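Subject: Re: [molding] Ribbed seat cracking at leg sockets, PP copolymer
From: Nazar Zhuravel
Date: 2022-11-16

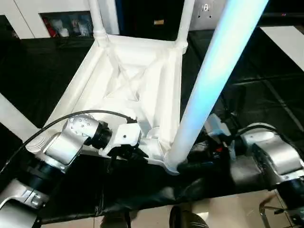
Ustyna Chornovol wrote:
> We run a one-piece stool seat for Dovhaniuk in white PP copo, two
> cavity tool, built by Trurkon. Since the September resin change we
> get hairline cracks at the leg sockets after load testing. Nominal
> wall is unchanged. Melt temp is at the low end of the supplier
> range, pack pressure was raised to get rid of sink over the ribs.
> Has anyone seen this with a change of melt flow only? Kimiline says
> the new lot is within spec and I have no reason to doubt them.

Ustyna,

Within spec doesn't tell you much here. Ask Kimiline for the measured melt flow on both lots, old and new, same test load. If they only send the data sheet value, run it yourself or send pellets to a lab. A higher flow grade in the same family usually has shorter chains and gives up some toughness, and the first place you find out is a sharp inside corner under bending.

On the pack pressure: I would put that back where it was before you do anything else. You fixed the sink and probably put molded-in stress into the socket area at the same time. Sink over a rib is a geometry problem. Check rib thickness at the base against the wall. We try to stay near half the wall for PP, a little more if the face is textured. If yours is at two thirds or above, no amount of packing will hide it for long.

Other items, in the order I would check them:

Socket root radius. Measure it on a sectioned part. The drawing is no use if the steel was touched up after sampling. We had a tool come back from polishing with the radius nearly gone on cavity 2 and the same on the print as ever.

Weld lines. Do short shots in small steps and see where the fronts meet. With a center gate and crossed ribs, flow tends to run ahead in the ribs and close up at the corners. If the line falls across the socket wall, raise melt temp and injection speed before you think about moving the gate.

Venting at the rib ends. Look for gloss change or burning.

Conditioning. Don't load test straight off the press. We hold 48 h at room temperature. PP keeps crystallizing and early results scatter badly.

Are the cracks in both cavities? You didn't say. If it is one only, stop looking at resin.

For comparison, our last trial on the Plusero seat was 500 shots on the old lot and 200 on the new one, settings locked, parts marked by cavity. It cost us most of a shift and settled the argument with purchasing. Log cushion and fill time for every shot if your press will export it.

I can look at a section photo of the socket if you post one. Please include a scale.

Nazar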